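Keeping the Orchard Open: A Conversation with the Director of the Mallcombe Heritage Pear Collection

November 18, 2025

The Mallcombe Heritage Pear Collection occupies a south-facing slope above the town and holds 315 trees. The oldest planting record in its archive is dated 1794. The director, who has led the collection for 13 years, met with the Society's newsletter at the orchard office to discuss pruning, public access and the future of the grafting program.

Asked what visitors most often misunderstand, the director pointed to the harvest. "People expect to eat a pear from the tree," the director said. "Most of ours are picked firm and finished indoors. If you wait for them to soften on the branch, the center has already gone brown."

The collection is divided into dessert, cooking and perry fruit. The dessert trees stand nearest the gate, where the soil is deepest. The perry trees, which are taller and less easily managed, fill the upper rows. Two varieties, Irnska and Jestano, are held in very small numbers and have been the focus of grafting work each March.

"Irnska is a good keeper with a thick skin, and it is slow to bear," the director explained. "Jestano blooms early and we lose the crop to frost more years than I would like. We have moved the young trees uphill, away from the cold air that settles by the stream."

Fire blight remains the principal concern. Staff inspect each row during bloom, remove affected wood well below the visible damage, and clean their tools between cuts. The director declined to describe the orchard as free of the disease. "We had it in the lower rows and we cut hard. I would want several more clean seasons before I said anything stronger."

Funding for the past 2 years has come in part from the Acharya Bequest, which supports the archive and a paid training place. The trainee works through a full season, beginning with winter pruning and ending with the storage room. Applications are accepted in writing at the orchard office.

On public access, the director confirmed that the lower path will stay open through the winter. The upper rows will close while the drainage is replaced. "The path up there turns to mud, and people step onto the roots to get around it. I would prefer to close it for a winter and do the work properly."

The director's advice to home growers was brief: choose the rootstock before choosing the variety, and keep grass away from the trunk of a young tree.
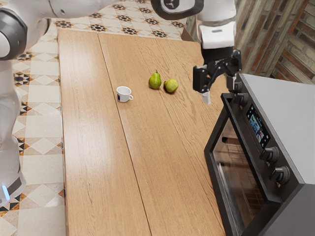
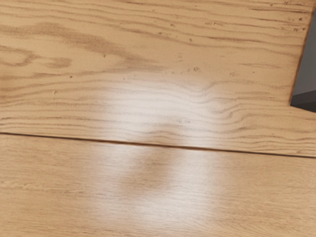

Wooden surfaces, rendered by computer. The first view includes two green pears and a small white cup.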